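The Table Takes the Worst of It

A slow morning with the ring marks, the crumbs and the good old tray

My grandmother kept her best table under a felt pad, and over the felt pad a plastic sheet, and over the plastic sheet a lace cloth that came off only for ironing. I was well into my teens before I found out what color the wood was. When the table came to me, along with a box of Kushnir plates and a drawer full of string, I took off all three layers the first night and ate a bowl of soup on the bare top, feeling like a burglar.

That was 20 years ago, in the upstairs apartment on the main street in Hidcombe, and the table has been eaten on without protection ever since. I have changed my mind about a good many household matters in that time (I used to starch pillowcases!) but never about this one. A table that is used every day is going to show it, and the work of looking after it is mostly small, regular work that can be done with a cup of coffee going cold at your elbow.

Let me start with clearing, which is where most of the marks come from in the first place. When I was younger I cleared the way waiters do in movies, with plates up one arm, and I dripped gravy from the dining room to the sink. These days I bring a tray to the table and load it there. A plastic one is best. I have a handsome wicker tray from a shop in Dremstead, and it is lovely for carrying a vase, but crumbs get down into the weave and stay until spring. Plastic with a proper rim holds the drips and the crumbs together, and then the whole thing goes into the sink after the dishes and gets the same hot water they did.

Scrape before you stack, if you can bear to do it at the table. I was brought up to think this was terribly rude, and with company I still wait until everyone has drifted off to the sofa. With family I scrape away. Four dinner plates that have been scraped will sit flat on top of one another, and four that haven't will slide about on a bed of rice the whole way to the kitchen.

Now for the wood. Crumbs first, with a dry cloth or the side of your hand, always toward you and into the tray. Then a cloth wrung out in warm water with a drop of dish soap, following the grain, and a second cloth to dry it right behind the first. I buy my cloths at the Ekano hardware store, in the bundles by the register, and I go through them without guilt. What I don't do anymore is spray anything straight onto the tabletop, having once left a constellation of dull dots on the varnish that took most of an August to rub out.

Rings are another matter, and people get very upset about them. A pale, cloudy ring usually means moisture caught in the finish, and often a little gentle warmth will coax it out: a folded cotton cloth over the spot, an iron on its lowest setting, a few seconds, lift and look. Please do lift and look. Dark rings go deeper, as a rule, and there you have to choose between sanding back and refinishing or simply learning to live with them. I was once quoted $439 to have my table stripped and varnished again, and I thought about it over the weeks that followed, and then I spent the money on new tires.

I have never been sorry — a dining table with some history on it is a restful thing to sit at, and guests stop hovering over their glasses once they see that the damage has been done. I like a top such as this one, brown and streaky in the grain, with a few dark spots in the middle and faint curved marks around and below them where round things might have stood, and I wouldn't dream of hiding it under a cloth. The blue tray is my kind of tray, too, with its raised rim, its rounded corners and its speckling of crumbs and droplets beside the white plates. Tip the crumbs out over the sink, give the floor of it a wipe, and prop it on its edge by the drainboard until supper.
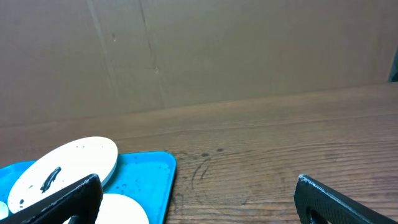
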